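Home | Open Roles | Packing Room | Apply | Contact

Packers wanted for the small parts bench at Undau

We're looking for two people to join our packing bench in Petchrat, and we'd love to hear from you even if you've never packed a box for pay in your life! The work is simple to learn and pleasant to get good at. Small parts sit in a white tray, a cardboard box stands next to it, and you move the parts from one to the other, neatly, the same way each time. You'll work on a blue-covered table.

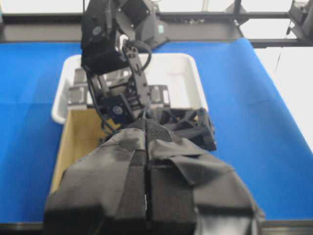 Do I need experience? A steady hand and some patience are enough, and we'll teach you the rest in your first week.

Shifts run four hours, mornings or afternoons, and each one pays $92 - sorry, that was last year's rate, it's now $98. Orders go out under the Wevarau name, 235 on a usual day and around 398 before a holiday. You'll fill boxes, check them against the slip and set them aside for taping. Labels matter a lot to us, so we ask that small items go in with the label where the customer will see it.
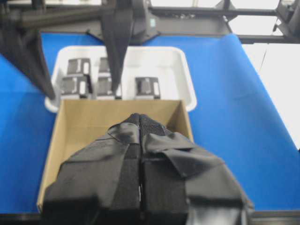

Wiroj Saengthong says the first hour feels slow to everyone, and that by the second day your hands know where the box is without looking.

You can sit or stand, and you're welcome to bring music as long as the bench agrees on it (good luck with that). We use plain brown boxes, open at the top while you fill them. 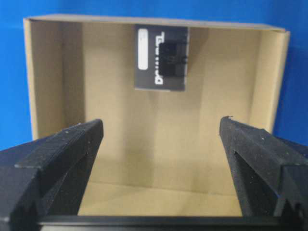
Before you start on a new one, run a finger along the inside corners and pull out any scraps. Then fill from the back wall forward, heavy pieces first.

To apply, send a few lines about yourself and the shifts you'd like to the Undau front desk, marked "Bench 688."

Comments

Ruro: Is the afternoon shift open to students?

Undau desk: Yes, if you're 18 or over. Please write to us!

Petra: Did this last spring and really liked it. Wear comfortable shoes.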